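Careers > Current vacancies > Operations > Bench Technician, Robotic Disassembly

Bench Technician, Robotic Disassembly (two positions)

Employer: Pustura Equipment Recovery
Site: Chowdary Road depot
Reports to: Siiri Raudsepp, Process Lead
Basis: Permanent, full time, 35 hours per week
Applications close: July 12, 2018

Background

Pustura Equipment Recovery receives end-of-lease desktop computers from government offices, schools and private firms. Units are logged, the drives are removed for separate treatment, and the remaining hardware is graded for resale, parts recovery or materials recycling. Until March, all parts recovery at the Chowdary Road depot was done by hand at 11 benches. The first two benches have since been converted to robotic disassembly under a program of work called Purnora. A further four benches will be converted over the next financial year.

The change has altered the job enough that the old position description (Dismantler, Grade 2) no longer fits it. The positions advertised here are the first under the new description. They are open to internal and external applicants on equal terms.

Current state of the work

Each converted bench has one arm with a two-finger gripper. The arm is taught one operation at a time, by a technician guiding it through the operation and recording the motion together with the view from a camera at the wrist. Recorded runs are labelled, sorted and used to build the program for that operation. Operations are grouped by chassis model, as the position of clips, brackets and power supplies differs from one to the next, and a motion that suits one case will foul on another.

Case-level work covers anything done inside the enclosure before the motherboard is dealt with: drive cages, plastic retention panels, shrouds, cable guides. It makes up the larger share of the recorded runs and most of the stoppages. The gripper has to get its fingertips in among moulded bosses and sheet metal with little clearance, and the technician has to decide how much force the plastic will take. 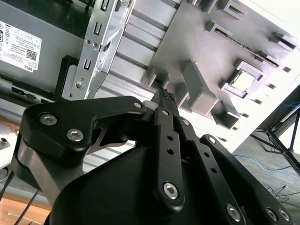

Board-level work

Board-level work covers processors, memory and coolers. The forces are lower and the tolerances much tighter. A processor on an LGA board must be moved clear of the socket without touching the contacts, as a bent contact takes the board out of the resale grade and the processor is usually worth less than the pair. Technicians are expected to know the common socket types, to recognize the correct orientation of a part on sight, and to stop a run early when the grip is off centre.

Duties

1. Prepare units for the bench: confirm the asset tag against the intake sheet, confirm the drive has been removed and signed for, isolate from power, discharge, open the case and secure it in the fixture.

2. Guide the arm through assigned operations to the written procedure. A normal shift target is 40 completed runs on case-level work or 30 on board-level work. Abandoned runs are recorded with a reason code and are not held against the technician.

3. Supervise programmed operations on the second bench and intervene when the arm stops, stalls or applies force where it should not.

4. Label recorded runs at the end of each block. Labelling is done by the person who performed the run.

5. Inspect fingertips and grip pads at the start of shift and after any contact with a sharp edge. Replace pads as required. Check link fasteners weekly for torque and enter the result in the maintenance log.

6. Complete by hand whatever the arm can't do. At present this includes seized screws, adhesive-mounted parts, units with liquid damage and any chassis for which no program exists.

7. Grade recovered parts and pack them in antistatic trays for transfer to the test room. 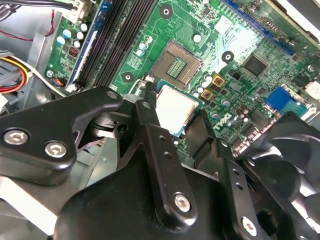 Recovered processors are not graded at the bench by appearance alone. The technician notes visible damage to the heat spreader or the board edge, and the test room assigns the final grade. Where the technician and the test room disagree, the part is retested and both entries are kept. The same rule applies to motherboards, with the addition that the socket is inspected under magnification and covered before the board leaves the bench. Boards without a socket cover are returned to the technician named on the tray.

What has changed for bench staff

Applicants from a dismantling background should read this section carefully, as should internal applicants who have not yet rotated through the converted benches.

The physical load is lower. Repetitive screwdriving and forced gripping were the main sources of injury reports under the manual process, and a technician on a converted bench does far less of both. Lifting has not changed. Units still come off the pallet by hand or by scissor lift, and a full-size tower must be placed in the fixture by a person.

Screen time is higher. A technician can expect to spend close to half of each shift looking at a monitor, either guiding the arm or labelling. Two of the current staff found this harder to adjust to than the arm itself. Breaks from the screen are rostered and must be taken.

The pace is different. An experienced dismantler is still faster than the arm on most case-level operations, and will be for some time. Staff who take satisfaction in clearing a pallet quickly have reported frustration with the slower cycle. Bonuses tied to unit count have been removed for converted benches, and the base rate has been raised by one increment to offset this.

Judgement is recorded. Under the manual process, an experienced dismantler's knowledge of where to press and when to ease off stayed with that person. It is now captured in the runs. Pustura has agreed with staff representatives that recorded runs will be used for building and checking programs only, and will not be used in performance review. The written agreement will be provided to shortlisted applicants on request.

No bench positions were made redundant by the first conversion. Two staff moved to the test room at their own request, and the vacancies advertised here arise from those moves. The company has given no undertaking beyond the next financial year. Applicants who want to discuss this are encouraged to raise it at interview.

Selection criteria

Essential:

Demonstrated experience in disassembling or repairing desktop computers, in paid work or otherwise.

Working knowledge of antistatic handling.

Steady fine motor control and adequate close vision, corrected or uncorrected. A short practical assessment applies.

Ability to follow a written procedure exactly, and to report in writing when the procedure is wrong.

Ability to lift 11 kg repeatedly from pallet height to bench height. Reasonable adjustments will be considered.

Desirable:

Experience with any industrial or collaborative arm, CNC equipment or similar machinery.

Familiarity with the Dralance inventory system or a comparable asset-tracking package.

Current forklift licence.

Trade certificate in electronics, electrotechnology or mechatronics.

Programming experience is not required. Programs are built by the process team, and technicians are consulted on them but do not write them.

Training

Successful applicants complete four weeks of paid training. The first week is manual disassembly at an unconverted bench, regardless of previous experience. The second and third weeks are spent guiding the arm on scrap units, starting with drive cages and plastic panels and moving to memory and processors. The fourth week is supervised production. Sign-off is given separately for case-level and board-level work, and a technician may hold one without the other.

Hours and conditions

Day shift, 7:30 am to 3:06 pm, with a 36-minute unpaid meal break. The depot is not air-conditioned at the intake end; the converted benches are in the enclosed area and are. Safety footwear, cut-resistant gloves and eye protection are supplied. Gloves are not worn during guided runs at board level. Street parking only.

How to apply

Send a résumé of no more than three pages and a statement addressing the essential criteria to Kamol Panyasiri, People and Rostering, at the depot address. Use the reference BT-PUR on all correspondence. Applications without a statement will not be assessed.

Shortlisted applicants will attend the depot for 90 minutes. The visit consists of a safety induction, the practical assessment and an interview with Siiri Raudsepp and one current bench technician. In the practical assessment, applicants strip a desktop unit to the bare chassis by hand and then guide the arm through a single operation. No score is kept for speed in either part.

Applicants who have used a guided arm before are asked to say so in the statement and name the type, so that a suitable operation can be set. Travel costs are not reimbursed for the first visit. Internal applicants attend in paid time and should arrange bench cover with their shift lead beforehand.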